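So can a robot pack my boxes yet? I keep asking, mostly in August when the orders pile up and I have 100 of the things to fill before dinner. The job is dull: open box, small white cylinder in, lid down, next.
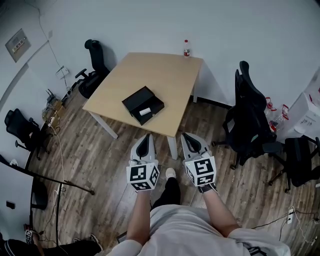 Kaisu Honkanen thinks I'm being impatient, and that packing will be sorted long before anybody's laundry is. Maybe! Folding towels does look nastier. But small round stuff rolls, and lids flop, and my own fingers fix all that without asking me.
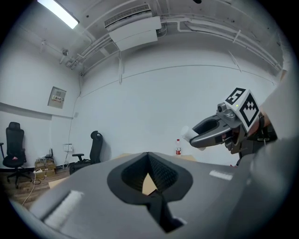 Grippers have gotten pretty good at the grabbing bit - it's letting go neatly that I'd want to see done 400 times in a row before I hand over my tape gun. Until then I'm still packing, with the radio on.

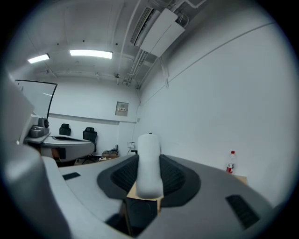

Gripper close up, water bottle on the table.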